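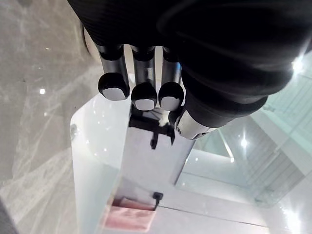 Senan Fahy

Monday, April 20, 2026
4 min read

Home Clubs Fixtures Visits Contact

Skellerel opened its training hall to visiting clubs on Saturday, and I went along with Edgars Sepp, who coaches our under-17 wrestlers. The hall is a former dairy store on the Trimov road. The conversion was finished in October and the club has held two home meets there so far. Our interest was mostly in the mats, as ours are due for replacement before next season.

The main floor takes two full competition mats side by side, with a third area of plain roll-out matting along the back wall for warm-up. The competition mats are laid on a sprung timber base over the original concrete. The base was built in sections and each section can be lifted from one edge with a suction handle. We were shown one raised. The battens run across the hall and sit on rubber blocks, and the gap beneath is swept twice a year.

The floor area of the hall is 575 square metres. That sounds generous until the seating is pulled out. There are fixed benches on the north side only, and a retractable stand opposite which brings the total to 600 places. With the stand open, the clear strip between the front row and the mat edge is narrow, and Edgars paced it twice. He would want more for a senior bout. The club runs junior meets with the stand half open and has had no complaint from officials.

Mat joins were the point I had come to look at. Skellerel tapes every seam on the morning of a meet and strips the tape the same night. On training days the seams are left bare under a one-piece cover, tensioned with webbing straps at the corners. The cover had been down for five weeks when we saw it, and I found one ripple near the south corner. The straps had been tightened unevenly.

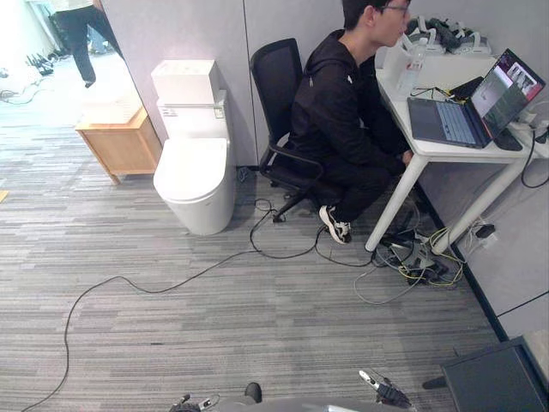
Cleaning is done after every session with a flat mop and a diluted disinfectant, working in one direction from the warm-up end to the doors. Outdoor shoes stop at a painted line. There is a rack for boots on the hall side of it, which saves wrestlers walking to the changing rooms in their socks. We have nothing like it and could fit one for very little.

The weigh-in room has two sets of scales, checked against each other with test weights before each meet. The higher of the two readings was out by a small margin on the day and had been labelled for attention. Juniors are called by weight band, eight to a group, and the room empties into a corridor with its own door to the hall. At the last meet 68 juniors were weighed before the first whistle.

The afternoon demonstration was given by the Gebretsadik squad, who train at the hall on two evenings a week. They worked through single-leg entries from a tie-up, then the finish to the mat, at half pace and then at full pace. Edgars noted that every pair reset to the centre after each attempt. Ours tend to drift towards the wall and lose time coming back. The mat gave slightly more underfoot than ours at home and the landings were quieter.

Heating is by overhead panels, switched in two banks. Only the bank over the warm-up area was on. The main mats were cool to stand on at ten in the morning and comfortable by noon.

Parking is at the Grasberg yard next door, by agreement, on weekends only. A coach can turn there but must reverse in. Weekday visitors use the road.

Edgars has asked for the supplier's sheet on the rubber blocks, and we have been offered a joint session on the main mats before the summer break. The date depends on their grading timetable.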